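Airing and storing thick bedding
by Jianhua Lu

When I moved to Stivcombe I had one small closet and too much bedding. My mother taught me to put everything in the sun, but my apartment gets sun only in the morning, so I had to change some of her habits. I write them down for other people who live in small rooms.

Before you wash anything, read the label. If the label is gone, wash with cool water and a small amount of soap. A thick cover needs much room in the machine, so I go to the laundromat and use the big one. It takes 56 minutes with the extra rinse. At home my machine is too small and the middle stays full of soap.

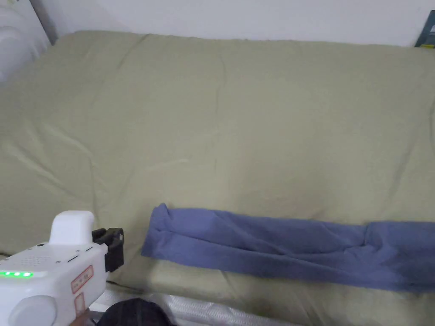 Filling moves when bedding is washed, folded or slept on, and it likes to collect in some places and leave other places thin. Before storing, I spread the whole piece flat and press it slowly with my open hands, going from the middle to the sides. Do not pull the fabric, the stitches can open. The puffed ridges on the green cotton are the kind of place where I begin, and after them I smooth the long diagonal fold. Small wrinkles I leave alone. They do no harm, and ironing makes the filling flat.

Let it rest open for about 4 hours, with the window open if the day is dry. Turn it one time. Put your cheek on the thickest part: if it feels cool, it is maybe still damp inside and must wait more. I once put away a cover too early, in October, and in spring it had a smell which two washings did not take out.

For folding, make three parts the long way, then roll loosely from the foot end. I tie the roll with two cotton ribbons. Vacuum bags save space, but I do not keep bedding in them longer than 10 weeks, as the filling becomes tired and comes back slowly.

The best place is a high shelf, away from the outside wall. Put an old pillowcase over the roll against dust. A cedar block can go inside the pillowcase, but it should not touch light fabric, the oil may leave a yellow mark.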